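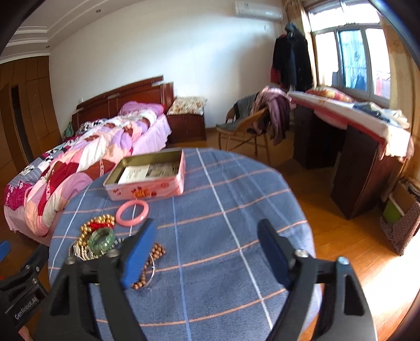
Skisham Camera Club, Print Room Notebook

Search this notebook Go

Jan 24, 2018
Posted by the print room

Continued with the banding problem on the big printer. Same file as last time, the hockey team picture with the gray rink wall behind it, because the wall shows everything. Output at 300 ppi, no sharpening, Sabbagh matte from the open box.

First print had the same faint light lines across the wall. They run in the direction the head travels, so it isn't the paper feed marking the sheet. Nozzle check came out clean except for a short gap in light gray. Ran one normal cleaning cycle and the gap closed. Second print looked better in the top half and still banded in the lower half.

Let the printer sit for 12 minutes with the lid shut and printed again without another cleaning. The gap was back on the nozzle check. That makes me think air in the light gray line and not a clog. A clog should stay where it is. I don't want to run the deep clean until we have a spare maintenance tank on the shelf. The one in there now is reading nearly full.

Swapped to the Sabbagh satin to see if the paper made a difference. Lines are harder to see on satin under the desk lamp but they show up again at the window. So don't judge this one under the lamp.

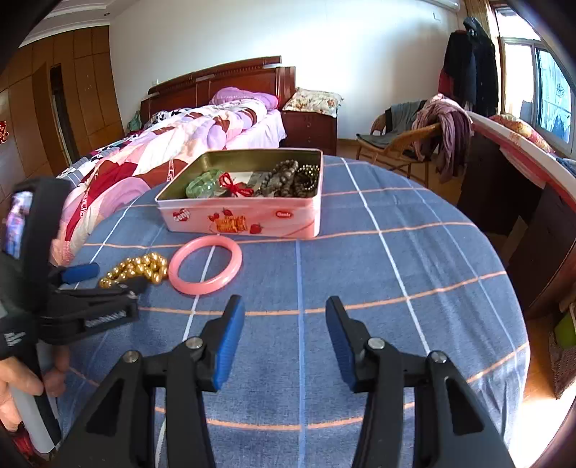 Tin box on the round table, wafers and strawberries printed on the outside.

Profiles. The Asum software had gone back to letting the printer manage color. This happens after every update and it cost me a sheet. Check the dropdown before every session. It should say application manages color, with relative colorimetric and black point compensation on. The driver has to be set to off at the same time or you get the correction applied twice and everyone's face goes magenta. The red jerseys hide this pretty well, so look at skin first.

Soft proof of the team picture on matte still shows the jersey reds out of gamut. Pulled saturation down a little on the reds only and left the rest alone. The print is duller than the screen and there is no getting around that on matte. If the Stivham people want the reds bright they should take satin. Will send them a strip of each and let them pick.

Monitor was too bright again. Someone had turned it up, probably for the slide evening. Put it back to the marked setting. If you have to change it, please write it on the card taped to the stand.

Trimmer: blade is dragging on the heavier paper and leaving a fuzzy edge on the left side. Cutting from the back of the sheet helps. New blade needed before the Stivham order gets cut down. I used the old hand knife and steel rule for today's test strips, and they came out fine.
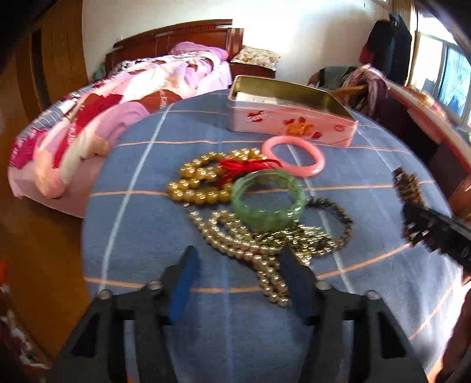
Open tin, gold-colored inside.

Stock after today:
Sabbagh matte, 4 sheets left in the open box
Sabbagh satin, 2 full boxes
Light gray ink, low warning showing but still printing
Maintenance tank, no spare

The July prints that were on the drying rack are now in the flat drawer with tissue between them. The rack is free.

Next session: nozzle check cold, before anything else, and write down which part of the light gray pattern is missing. If the gap has moved from where it was today, it's air. Then change the light gray cartridge even though it isn't empty and print the wall crop again on matte. Small crop only, no full sheets until the lines are gone.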